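Ticket 387: Round metal lid, brown marks at the rim do not come off
Product: Zilwood lid, brushed metal, 70 cm
Site: Guscombe, shared kitchen
Status: open, waiting for customer

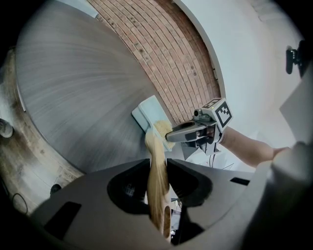
Support desk, Ultport: Thank you for the message. Before we send any part, please tell us which cleaner you have used until now, and if you scrub along the fine circles in the metal or across them. Scrubbing across can leave a dull patch, and this we cannot repair under the guarantee.

Customer: Good morning. I have used only washing-up liquid and warm water, with the dish brush with yellow bristles. I believe I went across the circles at first, because the leaflet does not mention any direction. The middle of the lid is fine for me. My trouble is the rim, where it is brown and worn, with darker spots. I washed it 4 times and the colour is the same as before.

Support desk, Ultport: Understood. Please try the following and write the result under each point.

1. Leave a cloth with warm water and a spoon of bicarbonate on the rim for one hour.
Result: Done. A little brown came on the cloth, but the rim looks almost the same.

2. Brush the rim with short strokes, following the curve. Do not use steel wool.
Result: Done. The bristles of my brush are quite soft, so I had to repeat it many times. A part the size of a coin became lighter.

3. Rinse, dry at once with a towel, and look again after one night.
Result: The light part stayed light. No new marks in the morning.

4. Tell us if anything hot or sticky was spilled there.
Result: Probably coffee. We make a big pot of Zoëga every day and it stands next to the lid. I cannot say for how long the spots were there before I noticed them.

Support desk, Ultport: Then it is most likely an old stain together with normal wear of the surface. The stain should go slowly if you repeat points 1 to 3. The worn places will remain. If you prefer a new rim, the part number is 195 and you can order it through the same form as the lid.

Customer: Thank you, this is clear. I will repeat the steps for two weeks and keep the wooden brush only for this job. One question is still open: can the new rim be fitted at home, or must the whole lid be sent to you? I could not find it in the leaflet.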